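検索 キーワードを入力 サイト内検索

生活環境論ゼミ 課題レポート
「賃貸の居間はなぜ散らかるのか 床材と収納の関係から」
3年 グループ4

1. はじめに

テーマ決めにかなり時間がかかった。最初は「防音」でやる予定だったが、測定器の予約が取れず断念。で、居間の散らかり方に変更。11月の中間発表でもう方向は話したので、細かい経緯は省略する。

問いはひとつ。同じくらいの広さの居間でも、物が床に出ている家と出ていない家がある。これは住んでいる人の性格の問題なのか、部屋のつくりの問題なのか。先行のゼミレポートを読むと性格(片付けが得意、苦手)で説明しているものが多い。うちの班は部屋の側、とくに床材と壁面収納に注目した。

2. 調査の方法

対象はディルタンビー(Diltunby)地区の賃貸住宅。学生と若い夫婦が多い地域。管理会社のAzarに協力をお願いして、入居者向けの掲示板にアンケートの案内を貼らせてもらった。配布400通、回収は40通。回収率は正直低い。土曜に直接ポストに入れて回った分のほうが返ってきた感触があるが、用紙に区別をつけていなかったので確かめられない。これは反省点。

質問は以下の通り。
・居間の床材(フローリング、タイル、畳、カーペット、その他)
・作り付けの収納があるか、ないか
・ふだん床に直接置いている物(自由記述)
・椅子やテーブルは出しっぱなしか、使うときだけ出すか
・片付けにかける時間、頻度

このほかに、了承をもらえた家には訪問して話を聞いた。聞き取りは夕方5時以降が多かった。

家具の値段についてはDollinsideのカタログを参考にした。これは家具のレンタルもやっている店で、入居者の中にも使っている人がいたため。

3. 結果

3-1. 床材と「床置き」

まず床材。フローリングがいちばん多く、次がカーペット。タイルは少なかった。畳の居間はほぼ寝室兼用で、比較しにくいので別扱いにした。

フローリングの家では、床に置く物として「かばん」「通販の箱」「洗濯したあとの服」がよく出てくる。カーペットの家は服が多い。タイルの家は、服はほとんど出てこない。冷たいから、汚れが気になるから、という回答。そのかわりタイルの家では「コード類」「椅子」「台」が出てくる。つまり柔らかい物は置かないが、硬い物は平気で置く。これは予想していなかった。

タイルは拭けばきれいになるので、逆に「そのうち拭けばいい」と思って物を出したままにする、という人もいた。大理石調は模様があるのでほこりが目立たない、とも。たしかに訪問したとき、灰色の筋が入った床は近くで見ないと汚れがわからなかった。

3-2. 折りたたみ椅子の問題 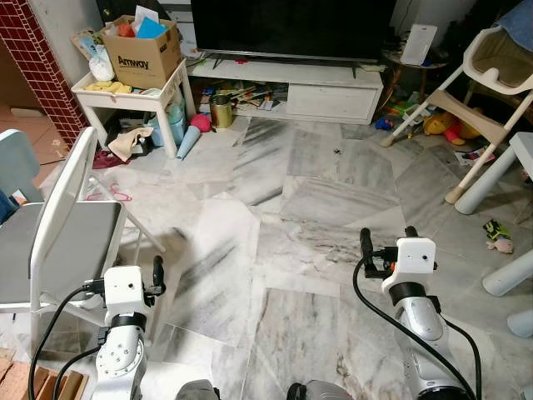 折りたたみ家具は場所をとらない、というのが売り文句だが、聞き取りではたたんでいる人のほうが少なかった。理由は「どうせまた使う」「たたんで立てかける場所がない」のふたつに集中。後者が重要だと思う。たたんだ椅子にも置き場所は要る。壁ぎわがすでに棚や箱でふさがっていると、たたんでも行き先がない。だから開いたまま居間に残る。

開いたままの椅子は物置きになる。上着、かばん、郵便物。座るときはそれを床か別の椅子に移す。この「移す」が散らかりの始まりではないか、というのが班の中でいちばん盛り上がった話だった。ある家では椅子の上の上着が、聞き取りの間に3回移動した。

Dollinsideのカタログには、たたんで壁に掛ける金具が載っている。ただし賃貸では壁に穴があけられないことが多い。Azarの規約でもネジ穴は原状回復の対象。ここで行き止まりになる。

3-3. 収納のあるなし

作り付け収納のある家のほうが床は空いている。と、言いたいところだが、そうきれいには分かれなかった。収納があっても奥行きが深すぎて奥の物が出せず、手前に積んであふれている家があった。収納なしでもよく片付いている家もある。こういう家は持ち物そのものが少ないか、玄関に大きい棚を置いていた。

むしろ差が出たのはコンセントの位置。居間の片側にしかない部屋では延長コードが床を横切る。コードがあると掃除機がかけにくい、かけにくいから掃除の回数がへる、回数がへるから物をどかす機会もへる。自由記述にこの流れをほぼそのまま書いてくれた人がいて、助かった。質問項目にコンセントを入れておくべきだった。

4. 試してみたこと

班員の部屋で簡単な実験もした。居間の一角に「仮置き場」をつくる。Trekuvelという商品名の布製の箱で、一箱300円。帰宅したら手に持っている物は全部ここに入れる。一週間。

結果、床の物は減った。ただし箱の中が混沌とした。鍵が見つからず授業に遅刻した班員が一人。二週目は箱をふたつにして「毎日使う物」と「それ以外」に分けたら少しましになった。それ以外の箱は結局一度も開けてない。

費用は箱と仕切り、コードをまとめるカバーなど合わせて3442円。領収書は別紙。カバーは長さが足りず、途中までしか隠れていないが、つまずかなくはなった。

5. 考察

散らかりは性格だけでは説明できない。床材によって置かれる物の種類が変わるし、壁ぎわの空き具合で椅子の扱いが変わる。コンセントの位置は掃除の頻度に効いてくる。

ただし回収数が少ないので強くは言えない。タイルの家はとくに数が足りず、傾向と呼んでいいのかも怪しい。また、協力してくれた人はもともと住まいに関心がある人に偏っている可能性がたかい。本当に困っている人は回答する余裕がないかもしれない。ここは発表のときにも指摘された。

もうひとつ、「散らかっている」の基準を班で統一しないまま訪問を始めてしまった。途中から5段階の表を作ったが、最初のほうの家はあとから思い出してつけたので、正確とは言えなない。

6. 今後

・コンセントの位置を入れてアンケートをやり直す
・床材ごとの件数をそろえる
・穴をあけない壁掛けの方法を調べる(つっぱり棒は天井の材質による?)
・箱実験は最低一か月

参考にした資料は次のページの一覧。カタログのページ番号は後日追記します。

関連するレポート
・共用廊下に置かれる物の調査(グループ2)
・学生アパートの窓と結露
・玄関の広さと靴の数
・防音カーテンは効くのか(中間報告)
・ディルタンビー地区 ゴミ置き場マップ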